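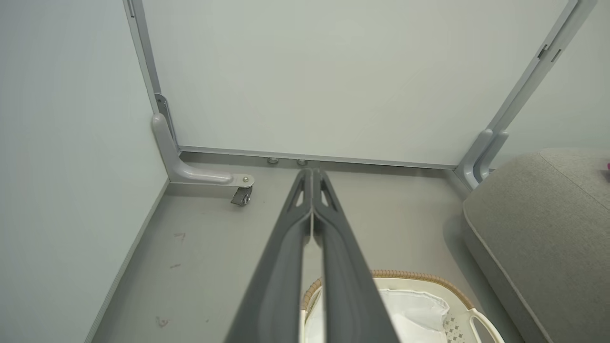 I have been reading about red dye for the whole of February and I need to tell somebody about it, so it's going to be you lot. A thread!

It started with a library book called Flandberg Red by Ifeoma Olaniyan. 423 pages, mostly on one plant. I thought I'd flick through the pictures and take it back. I have renewed it twice.

The plant is madder. It's a scruffy thing, honestly a bit of a weed to look at, with scratchy leaves that catch on your sleeves and tiny yellowish flowers you'd walk straight past. All the good stuff is underground. The roots are thin and orangey and go off in every direction.

And you have to WAIT for them. Three years is the usual advice before you dig any up. I planted mine in an old water tank behind the shed last spring (it spreads like mad if you let it loose in a bed) and I've been out to look at it far too often. It looks dead. It's supposed to look dead in winter. I think.

In the meantime you can buy the root dried and chopped, so that's what I've been playing with. It smells lovely, sort of earthy and sweet, a bit like beetroot and a bit like a garden centre. 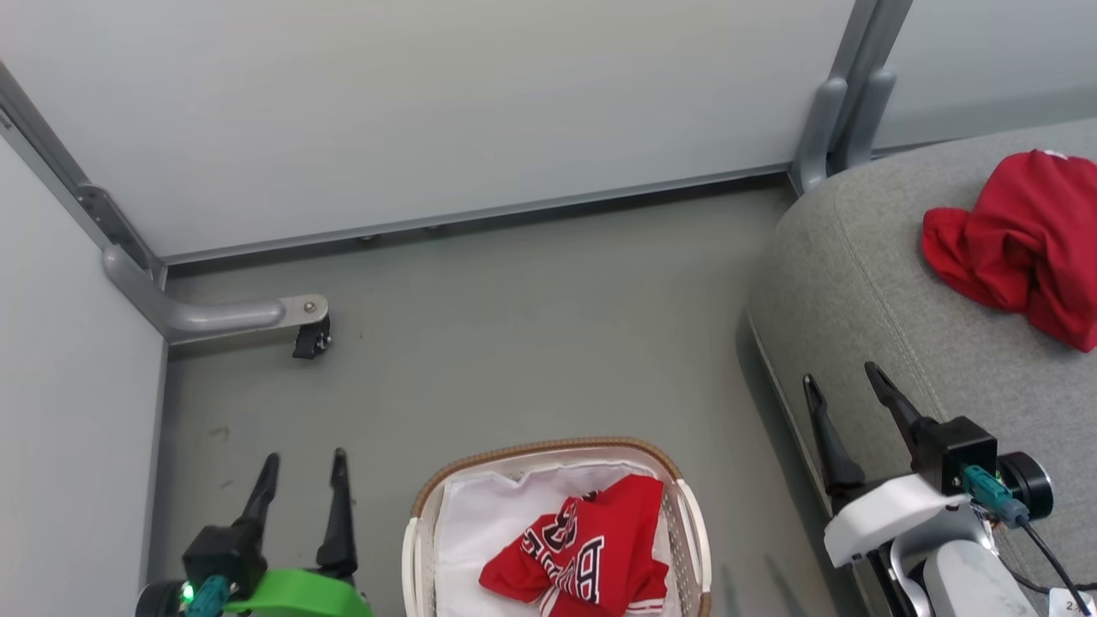 The bit that got me is how fussy it is about heat. Keep the pot warm and you get proper reds. Let it come up to a boil and the browns start creeping in, and they don't go away again. My first go was the colour of a teabag. I was on the phone.

Second go: 200 g of wool yarn, soaked in alum the night before, then left in the warm pot all afternoon with me fussing over it with a jam thermometer. Out came this gorgeous brick red. I did actual dancing.

Hard water helps too! The chalk brightens the red, so for once our kettle-wrecking tap water is good for something. If yours is soft you can stir in a pinch of chalk. Adesuwa Onyeka at my dye group grinds up a stick of the blackboard sort, but check what yours is made of first, as some of it is gypsum these days.

If you want the pinker, colder reds, you're into cochineal, which comes from a little insect that lives on prickly pear. I haven't tried it. I'm a bit squeamish and also it's dear. But the samples in the book are amazing, and a drop of something acidic will push it right over towards scarlet.

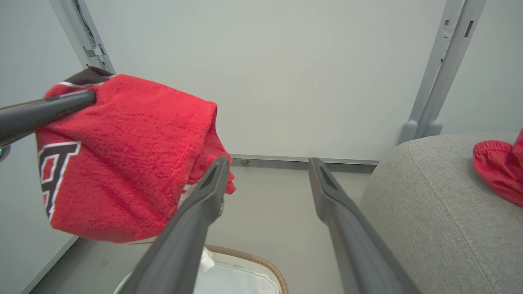
Madder cloth has been found in Egyptian tombs, by the way. Around 3000 years on and you can still tell it was red. I have T-shirts that gave up after one summer.

Then in the late 1860s chemists worked out how to make alizarin, the main red in madder, from coal tar. It was far cheaper and the madder farms went under in no time. Whole districts had been living off that root. Olaniyan's chapter on it is the saddest thing in the book and I read most of it on the bus.

Things I'd pass on if you fancy a go: wool is much easier than cotton. Wash it properly first, even if it looks clean. Use a pan you'll never cook in again. Put the root in an old pair of tights or you'll be picking bits out of your knitting for weeks.

And don't tip the pot away after one lot! I got 5 rounds out of mine, from brick down through coral and salmon to a very pale peach that I like best of the lot. My sister has already claimed it for a hat.

Next up is a blanket, stripes in all the shades, in the order they came out of the pot. I'm short of the coral, so more root is soaking in the garage tonight.

If anyone has a spare madder plant that looks more alive than mine, please send me a photo so I know what to hope for.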